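Tromeo
Sorts a messy folder of recipes into a slightly less messy folder of recipes.

Status: works on my computer. Last tagged April 14, 2022.

What it does

You point Tromeo at a directory of plain text recipes. It reads each one, guesses which lines are ingredients, converts the amounts to grams if it feels confident, and writes a tidy copy next to the original. The original is never touched. I learned that lesson in March with my grandmother's flan.

Install

Clone the repo, then run make install from the top folder. You need Python 3.8 or later and a tolerance for warnings about locale.

Usage

tromeo tidy ./recipes
tromeo tidy ./recipes --no-grams
tromeo list --untagged

The --no-grams flag was requested by Brunello Gentile, who holds that converting a cup of flour is a matter between a cook and her conscience. He has it on permanently.

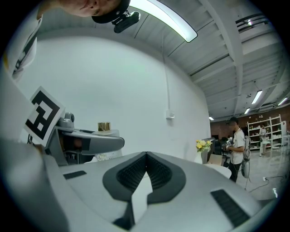 Sample data

The samples folder has 300 recipes typed in by Citlali Robles and me from church cookbooks, index cards and the backs of envelopes. Spelling is as found. "Oleo" is not a typo. "Bakeing sodder" is, and it stays, as the parser has a test that depends on it.

Known problems

- "Butter the size of an egg" comes out as one egg.
- Fractions written with a slash are fine. Fractions written with a slash and a coffee stain were typed in as best we could.
- Anything over 1,000 lines is treated as a novel and skipped. One person has complained. It was a novel.
- Oven temperatures under 23 degrees are assumed to be gas marks. Celsius bread-proofers, please set --proof.
- "Bake until done" can't be tagged with a time. We tried.

Adding units

Units live in units.txt, one per line, name first and grams second. Pull requests for pinch, smidgen and dash are closed until the three of you agree with each other – see the Ondbridge thread, which I no longer read.

License

MIT for the code. The recipes belong to whoever first wrote them down. If one of them is yours, open an issue and I'll take it out, except the lemon bars, which I'd like to discuss.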